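Lokard Community Help > Fabrics and Upholstery
Print | E-mail this page

Pilling on a felt-covered bench pad

sfeir44
Cover is gray wool felt rated 3000 rubs, pilling after one September. Replace or shave?

Statard_R
Shave it. 3000 is low for seating - look for 44,000.

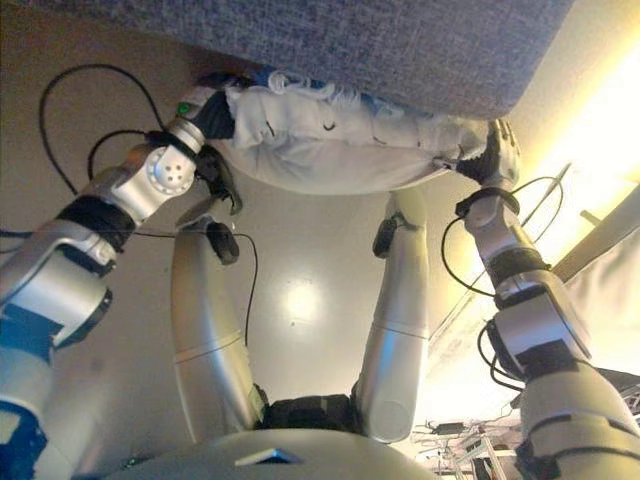
lakis700
Pilling comes from short fibers working loose under friction. Shave first, then test any cleaner on a corner. White cloth crumpled into a bundle and pressed against gray felt-like fabric is fine for blotting, but do not rub.

This site uses cookies. OK
Contact | © 2021 Lokard | Back to top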